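Vestero Parallel (trading cards)

A Vestero Parallel is a scarcer version of a base trading card, printed on foil stock and distributed at a fixed ratio within hobby boxes. The base set comprises 110 cards. Colour variants are serial-numbered on the reverse – silver to 150, gold to 40.

Foil stock reflects light unevenly, and flatbed scans often reproduce it as dark grey.
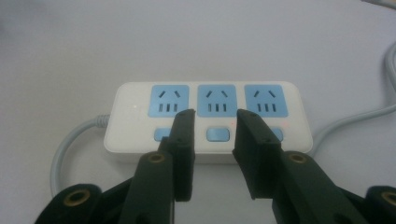

How is a parallel distinguished from an insert? A parallel repeats the design and numbering of a base card in a different finish, whereas an insert has its own design and checklist.

The Udwood checklist, compiled by Muchen Du, catalogues printing errors separately. It recognises 2 types: missing foil and misapplied serial numbers. Unnumbered gold cards are listed as errors.

See also: Fashola refractors; Stoltetti die-cuts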